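Section 5: Cleaning and Oiling Your Prollholm Table

I've had my Prollholm for years now and I still do this every April, so these are the steps I really use (the leaflet in the box is fine, but it skips the sanding almost completely!). Read the whole section once before you open any oil.

What you need: 212 Telivau wood oil, two soft cloths, mild dish soap, one sheet of 190 grit paper and one of 240.

1. Clear the top. Lamps, bottles, racks, everything. I know it's tempting to slide things from one end to the other and oil around them, but you'll get a line down the middle.

2. Wipe the top with barely soapy water, then again with plain water. Go with the grain and dry it right away.

3. Leave it alone overnight.

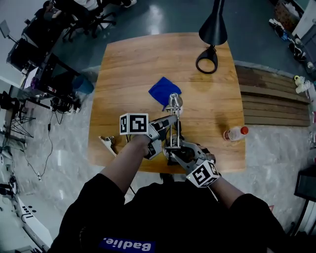 Water marks are the thing I get asked about most, and most of them are easier to deal with than people fear. A faint one, like the mark near the center right of this tabletop, can hide pretty well in honey-colored wood, so get down low and look across the surface with a lamp on before you decide you're done. Then carry on:

4. Sand the mark lightly with the 190, always along the grain, and feather it out past the edges. Switch to the 240 and go over the entire top, same direction.

5. Wipe off the dust with a dry cloth. Check the corners – dust loves the corners.

6. Put a little oil on the second cloth and rub it in, working from the far side toward you. Thin coat! You can always add another tomorrow.

7. Wipe off whatever hasn't soaked in after 15 minutes.

Note: If yours is the Drodholm with the lacquered top, skip steps 4 to 7. Soap and water is all it wants. The Rivas bench is oiled, so treat it the same way as the table.

Caution: Oily cloths can heat up and catch fire by themselves. Don't ball them up and toss them in the trash. Lay them flat outside, away from anything that burns, until they're completely dry and stiff.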